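Fruit Share FAQ - Telton and Paltness pickup points

Updated in October. Answers are short, boxes are due out. If yours isn't covered, email and we'll get to it.

What's in a share?
Apples and bananas every time. Pears or plums when the price is ok. No berries, they don't travel.

How much fruit do I get?
Small share is 9 pieces, large is 11. Yes, only two more. The large ones get the bigger apples.

Can I swap bananas for apples?
Yep. Tell us before noon the day before pickup. After that the boxes are packed and we're not opening them again.

Where should I keep everything at home?
Bananas out on the counter, away from the stove and out of direct sun. Apples can sit out a few days, then fridge, bottom drawer. Don't wash anything till you're ready to eat it.

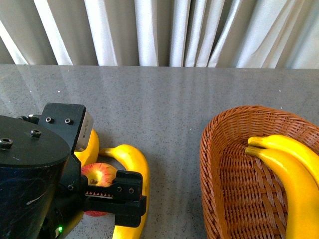
And keep the two apart if you can. Apples give off a gas that ripens bananas faster. Same bowl is fine if you'll eat them in a couple days, otherwise one end of the counter each.

My apples are red with yellow streaks. Are they underripe?
No. Lots of kinds color up that way. Go by feel, firm is good. Soft spot by the stem, eat that one first.

Do bananas need a hook or a stand?
Nope. Flat on a clean counter works. Turn them over once in a while if you notice the underside bruising. Pulling them off the bunch is fine too, singles just need a bit more watching.

Can bananas go in the fridge?
Once they're ripe, sure. Skin goes brown, inside stays good for days. Green ones no, they wont ripen right afterward.

What about stone counters? Will fruit stain them?
Whole fruit, no. Cut fruit or a leaky banana, wipe it up soon. Damp cloth, drop of dish soap, dry it. Skip vinegar and lemon on anything that might be marble.

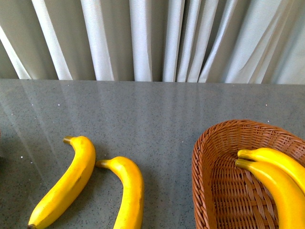 Khrystyna-Mariia Harasym wrote in to say that she'd add fruit flies to this one: wiping the counter did nothing for her until she started rinsing the bananas the minute they came in the door and drying them with a towel. Stem ends especially.

Fair enough, so an exception to the no-washing rule above. Rinse bananas if you get flies, dry them well. Apples still wait.

Something in my box was bruised. Refund?
Send a photo by 9 pm on pickup day. We credit the peice, not the whole box.

Do you deliver?
Villanueva building only, front desk. Everyone else picks up.

How do I pause?
Reply PAUSE to the reminder email. Holds for 2 weeks, then starts up again unless you write back.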